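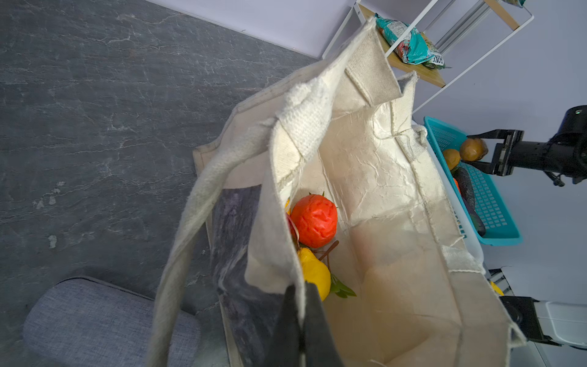

Lultard halts bag-packing tests after arm ignores stop button

News > Automation > Safety

2019-07-01 | By staff reporter

Lultard has stopped testing its two-armed grocery packing robot after one of the arms kept moving when an operator hit the stop button, the company said. One employee had a bruised wrist and went back to work the same shift. No one else was hurt.

The robot packs produce into a canvas tote. One arm pinches the side of the bag and the other picks from a basket. The items in the tests are artificial, including tomatoes, pears, potatoes and eggplants, and the work is done in a test room at the company's Beaulieu site.

The fault came up in June during a planned run of 100 bags. On bag 51, the gripper on the bag side closed on a strap along with the fabric. The packing arm then moved in with the next item, caught the same strap and began to pull against the first arm. The operator pressed the stop button and reached for the bag.

The arm holding the bag stopped right away. The packing arm did not. According to a short incident notice Lultard sent to its partners, it kept moving for 500 milliseconds and struck the operator's wrist before its own force limit shut it off.

The notice blames the way the two arms share a stop signal. Each arm has its own controller, and the signal goes to the first controller, which passes it to the second. When the first arm is reporting a grip error — as it was with the strap caught — the message to the second arm waits in line behind the error report. In earlier checks the stop button had been tested with both arms moving freely, and the delay never showed up.

Warex, the outside firm that reviews safety on the project, has asked for the stop button to be wired to both controllers directly. It also wants a light barrier along the operator's side of the work area. Until now a line of floor tape marked where people should stand, and the notice says the operator was over it at the time.

Lultard said it accepts both points. The new wiring is in place on one robot and will be tried on the others once Warex has signed off. The company is also changing the grip routine so that the arm lets go of the bag and tries again if it feels anything thicker than a single layer of fabric. Straps had been a known nuisance in the tests, mostly for dropped bags and items that ended up on the floor.

Multgate, the grocery chain that plans to try the robot at its online order counter, said its own trial will be pushed back. It did not give a new date. A spokesperson said the chain had not yet received any of the machines and that no customers or store staff had worked near one.

Before testing starts again, Lultard must complete 100 stop-button checks in a row with a grip error forced on one arm. The results will go to Warex and Multgate.

Comments (4)

palletjack_lou
We had the same kind of thing on a two-station wrapper years ago. The stop went through one box to get to the other. Should be hardwired, period.

R. in receiving
Floor tape is not a guard. Glad it was only a bruise.

tinbasket
Why not use a bag with no handles for the tests? Or a box?

palletjack_lou
@tinbasket Customers bring bags with handles — they'd have to deal with it sooner or later. Better in the test room than at the counter.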